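무인 간식 코너 결제·재고 관리 질문 (철망 선반, 소규모 사무실)

게시판: 소형 매장/무인판매 > 운영 실무
조회 170

격자선반
사무실 한쪽에 무인 간식 코너를 운영하고 있습니다. 이용 인원은 54명이고 외부인 출입은 없습니다. 품목은 봉지 과자와 페트병 음료가 대부분입니다. 재고 차이가 계속 나서 원인을 좁히고 싶습니다. 검은 철망 진열대를 흰 테이블에 올려서 쓰는 방식입니다.
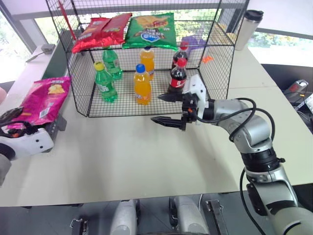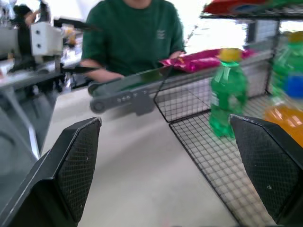
1. 현재 운영 방식
입고는 2주에 한 번, 결제는 계좌이체 QR 하나입니다. 품목별 코드는 없고 금액만 들어옵니다. 재고표는 Wallin이라는 앱으로 적고 있는데 입고 수량만 넣고 출고는 실사 후 차이로 계산합니다.

2. 문제
4월 이후로 실사 금액과 입금 금액이 맞지 않습니다. 입금률이 90퍼센트 정도까지는 그러려니 했는데 최근 회차는 그보다 낮습니다. 품목을 모르니 어디서 빠지는지 알 수가 없습니다.

3. 질문
가) 품목별 QR로 나누는 게 효과가 있는지
나) 가격을 단일가로 통일하는 게 나은지
다) 실사 주기를 줄이는 것 외에 방법이 있는지

카메라 설치는 고려하지 않습니다. 총무팀에서 이미 반려했습니다.

소분류장
입금률이라는 지표부터 정의를 확인해야 합니다. 분모가 무엇입니까. 판매가 기준 출고액인지, 입고 원가에 마진을 곱한 값인지에 따라 다르게 나옵니다. 후자라면 행사 가격으로 들여온 회차에서 숫자가 흔들립니다.

격자선반
판매가 기준입니다. (기초재고 + 입고 - 기말재고) × 판매가를 분모로 씁니다. 판매가는 품목마다 다르고 회차 중간에 바꾼 적이 두 번 있습니다.

소분류장
그러면 회차 중간에 가격을 바꾼 것이 첫 번째 용의점입니다. 변경 전 재고가 얼마였는지 기록이 없으면 그 회차는 분석 대상에서 빼야 합니다. 인상한 경우 분모가 과대 계상되니 입금률은 실제보다 낮게 나옵니다. 가격 변경은 실사 직후에만 하십시오.

Trí Trương
저는 품목별 QR에 반대합니다. 예전에 관리하던 곳에서 해 봤는데 코드가 많아지니 사람들이 아무거나 찍습니다. 음료를 가져가면서 과자 코드를 찍는 식입니다. 금액 차이가 없으면 합계는 맞는데 품목별 집계는 전부 쓸모없어집니다. 데이터가 있다는 착각만 생깁니다.

대신 가격대를 둘로 줄이고 QR도 두 개만 두는 쪽을 권합니다. 봉지류 하나, 병 음료 하나. 그 정도 구분은 거의 틀리지 않습니다.

부가세별도
윗분 의견에 반만 동의합니다. 가격대 통일은 맞는데, 마진율이 다른 품목을 같은 값으로 묶으면 싼 품목은 안 나가고 비싼 품목만 나갑니다. 소비자 입장에서 당연한 선택입니다. 결국 원가율이 올라가고 그 차액이 손실로 잡힙니다. 단일가를 할 거면 입고 단가 상한을 먼저 정해야 합니다.

Trí Trương
원가율 상승과 미결제 손실은 다른 항목입니다. 질문자는 판매가 기준으로 계산하니까 비싼 품목이 많이 나간다고 입금률이 떨어지지는 않습니다. 섞어서 말씀하시면 혼란스럽습니다.

부가세별도
입금률은 그대로여도 통장 잔액은 줄어듭니다. 운영자가 최종적으로 보는 건 잔액입니다. 지표를 하나만 보면 안 된다는 이야기입니다.

Trí Trương
그 점은 인정합니다. 다만 이번 질문의 범위는 아닙니다.

유통기한지남
폐기 처리는 어떻게 기록하십니까. 본문에 없습니다. 봉지 과자는 기한이 길어서 괜찮아 보여도 소진이 느린 품목은 생각보다 빨리 걸립니다. 폐기분을 기말재고에서 빼 놓고 출고로 계산하면 전부 미결제로 잡힙니다. 제가 인수받은 코너가 정확히 그 상태였습니다. 전임자가 치운 물건이 반년치 손실의 절반 가까이를 차지했습니다.

격자선반
폐기는 따로 적지 않았습니다. 기한 지난 건 제가 치우고 끝냈습니다. 회의 때 손님용으로 꺼내 간 음료도 기록이 없습니다. 이것도 같은 문제겠군요.

유통기한지남
같은 문제입니다. 출고를 세 칸으로 나누십시오. 판매, 폐기, 무상. 회의용 반출은 무상 칸에 날짜와 수량만 적으면 됩니다. 종이 한 장을 진열대 옆에 두는 것으로 충분합니다. 앱에 넣으라고 하면 아무도 안 넣습니다.

소분류장
보충하면 산식은 이렇게 바뀝니다.

판매 추정 수량 = 기초재고 + 입고 - 폐기 - 무상 - 기말재고
판매 추정액 = 판매 추정 수량 × 판매가 (품목별로 계산 후 합산)
입금률 = 해당 기간 입금액 ÷ 판매 추정액

기간 경계도 맞춰야 합니다. 실사를 오후에 하고 입금 내역은 자정 기준으로 자르면 그 사이 거래가 어느 회차에도 제대로 안 들어갑니다. 실사 시각을 적고 입금 내역도 그 시각으로 자르는 게 원칙입니다.

낱개판매
입고 수량 검수는 하십니까? 박스 단위로 받으면 낱개 입수를 잘못 넣는 경우가 많습니다. 같은 음료도 용량별로 박스 입수가 다릅니다. 저는 Amier에서 묶음으로 받다가 입수가 바뀐 걸 모르고 두 회차를 틀린 적이 있습니다. 거래명세서 수량이 아니라 뜯어서 센 수량을 넣어야 합니다.

격자선반
명세서 수량을 그대로 넣고 있었습니다. 거래처는 Hona 한 곳입니다. 다음 입고부터 뜯어서 세겠습니다.

진열은과학
진열 쪽도 한 가지 적습니다. 철망 선반은 물건이 비는 게 바로 보여서 실사는 편한데, 가격표를 붙일 평평한 면이 없다는 게 단점입니다. 집게형 가격표를 격자에 물리는 게 보통이고, 테이블 상판에 붙이면 물건을 옮길 때마다 가격표와 위치가 어긋납니다. 가격을 잘못 읽고 적게 보내는 경우가 의외로 많습니다. 고의가 아닌 미달 입금입니다.

입금 내역을 금액별로 정렬해 보십시오. 어떤 품목 조합으로도 나올 수 없는 금액이 반복되면 가격표 문제일 가능성이 높습니다.

부가세별도
이건 유용합니다. 덧붙이면 예전 가격과 정확히 일치하는 입금이 계속 들어오는지도 확인하십시오. 자주 이용하는 사람은 가격표를 다시 보지 않습니다. 외운 금액을 보냅니다.

격자선반
지금 입금 내역을 정렬해 봤습니다. 인상 전 가격과 일치하는 금액이 꽤 있습니다. 음료 쪽에 몰려 있습니다. 현재 가격표는 테이블에 붙인 종이 한 장이고 인상할 때 숫자만 고쳐 썼습니다.

진열은과학
그럼 먼저 그것부터 바꾸시면 됩니다. 가격표 색을 바꾸는 게 숫자만 고치는 것보다 확실합니다. 사내 공지도 한 번 하시고요.

무인십년차
다른 의견 하나 적습니다. 이용 인원이 54명인 코너에서 이 정도로 관리할 가치가 있습니까. 실사에 들어가는 인건비가 차액보다 클 겁니다. 허용 손실률을 정해 두고 판매가에 반영하는 것이 합리적입니다. 그 이하로 떨어질 때만 보면 됩니다.

소분류장
동의하지 않습니다. 허용 손실률을 정하려면 정확한 손실률을 한 번은 측정해야 합니다. 지금 질문자의 숫자에는 폐기, 무상, 검수 오류, 가격 변경이 다 섞여 있습니다. 그 값을 판매가에 반영하면 정상 결제하는 사람이 기록 누락 비용을 부담합니다.

무인십년차
측정에 두 회차면 충분하다는 전제라면 동의합니다. 계속하라는 건 과합니다.

소분류장
두 회차로는 부족하고 네 회차는 봐야 합니다. 소규모에서는 입금 지연 몇 건으로도 비율이 움직입니다. 월말에 몰아서 보내는 사람이 있으면 더 그렇습니다.

Trí Trương
몰아서 보내는 사람 문제는 선불이 낫습니다. Landatent 같은 사내 포인트 방식을 쓰는 곳도 있습니다. 다만 충전금 환불 규정을 만들어야 하고 퇴사자 정산이 번거로워서 이 규모에 권하지는 않습니다.

격자선반
답변 감사합니다. 정리해서 적용할 내용입니다.

- 가격 변경은 실사 직후에만
- 출고를 판매, 폐기, 무상으로 분리하고 진열대 옆에 종이 기록지 비치
- 입고는 뜯어서 센 수량으로 입력
- 가격표는 집게형으로 교체, 색 변경
- QR은 봉지류와 병 음료 두 개로 분리
- 실사 시각 기준으로 입금 내역 마감

품목별 QR은 보류합니다. 네 회차 돌려 보고 수치를 올리겠습니다.

낱개판매
첫 회차는 기초재고부터 다시 세고 시작하십시오. 기존 기말재고를 이월하면 예전 오차가 그대로 따라옵니다.

격자선반
기초재고 다시 잡겠습니다. 기준일은 2021년 10월 24일로 합니다.

유통기한지남
기초 실사할 때 품목별로 가장 빠른 유통기한도 같이 적어 두면 폐기 예정이 미리 보입니다. 칸 하나 더 만들면 됩니다. 기한이 한 달 이하로 남은 건 앞줄로 빼십시오.

부가세별도
할인 처분할 거면 할인 판매 칸도 따로 두셔야 합니다. 안 그러면 판매가 기준 분모가 또 틀어집니다.

유통기한지남
칸이 너무 늘어납니다. 할인하지 말고 무상으로 돌리는 게 기록은 깔끔합니다.

부가세별도
무상으로 한 번 풀면 다음부터는 기한 임박할 때까지 기다리는 사람이 생깁니다. 저는 할인 쪽입니다. 칸 하나 늘어나는 건 감수할 만합니다.

격자선반
임박 품목은 우선 회의용으로 돌리고 무상 칸에 적겠습니다. 남으면 그때 할인 칸을 추가하겠습니다.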